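The T-shirt mountain, and what became of it

Regular readers will know that every December we ask you to send in your household muddles, and that every December I promise to tackle one of my own in return. This time it was the T-shirts. I had been putting it off since the spring, when the drawer stopped closing properly and I began keeping the overflow on a chair, then on the bed, and then (I am not proud of this) wherever there happened to be a bit of floor between the rug and the wardrobe.

So I put the kettle on at half past nine, cleared some space and made a start with whatever was lying about at ground level, which is always the job I like least and always the one that makes the room feel bigger straight away.

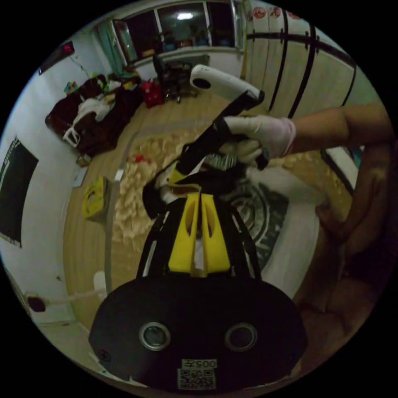 One reader wrote in after our last number to say that she never folds a T-shirt at all, but rolls the lot and stands them in the drawer like loaves in a bread bin. She swears they come out with fewer creases, and that she can find the one she wants before breakfast without turning everything over. I have tried it twice since and I do see the appeal, though the thicker ones spring open on me the minute my back is turned.

My own way is the old-fashioned one, and it starts with laying everything out on the bed where I can get at it without bending.
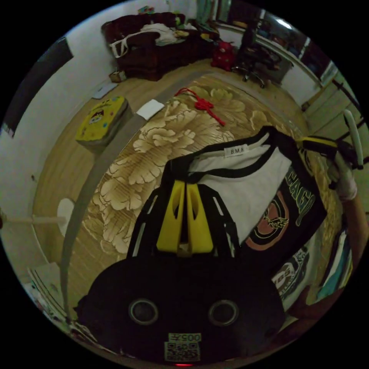
I learnt to fold on a Saturday job at Palacios, the outfitters that used to be on the corner by the bus station, where the rule was that a shirt went on the shelf at the same width as its neighbours or it came straight back down again. They were strict about prints as well. Something like the white one with the black collar trim and the winged design would be folded so that the picture faced up, and you could tell what it was without pulling out the whole pile. I still do it that way at home, with no customers to please, and it does save a good deal of rummaging.

Sorting comes next, and I would urge you to do it before you fold a single thing. I keep light and dark apart, not for the wash but for the drawer, and I give each shirt a good shake and pull the corners out so the sleeves don't hide underneath. If you run short of bed, a clean floor does perfectly well.

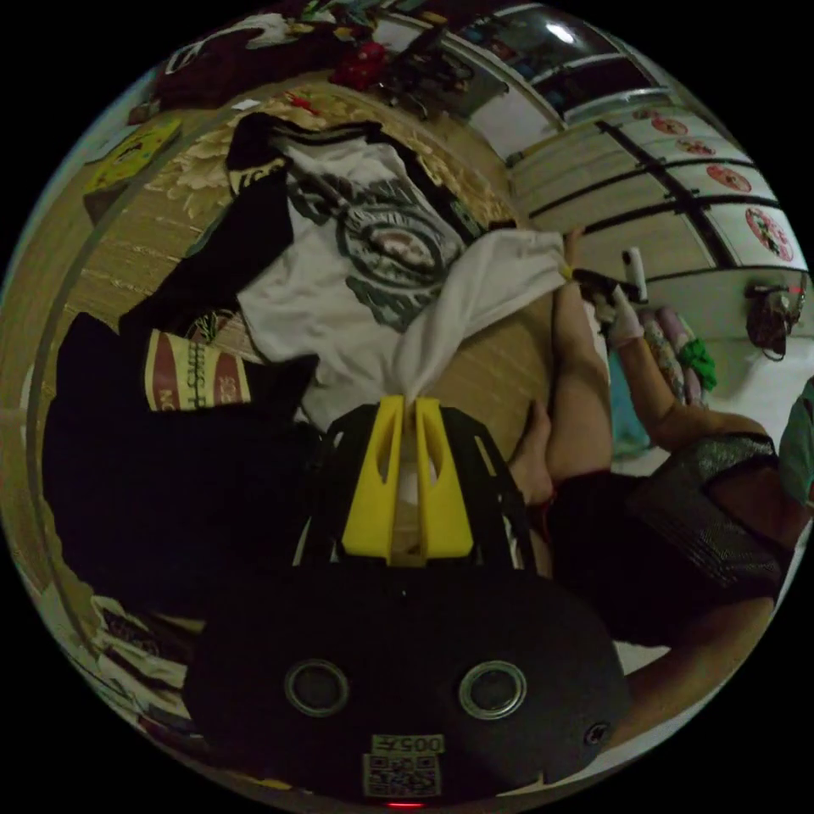

Folding with a board

Several of you asked about folding boards after the Telline hall sale, where a box of them went in ten minutes. You don't need to buy one. Any flat, stiff piece will do, provided it is a little narrower than your drawer. Lay the shirt face down and smooth it from the middle outwards, set the board below the collar, bring the sides in over it, then slide it out and turn up the hem. Dark cotton shows every crumb and hair, so run a damp hand over it first. 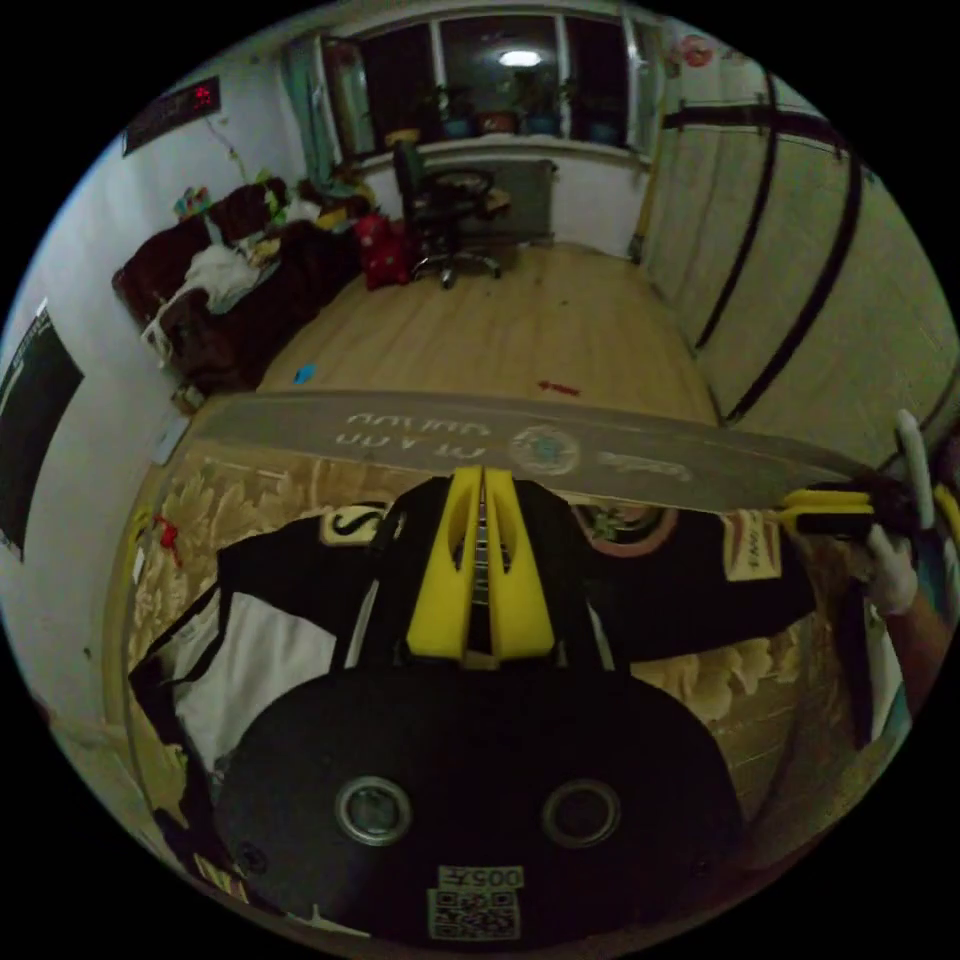
Black garment spread out on the bedspread, with the grey board above it.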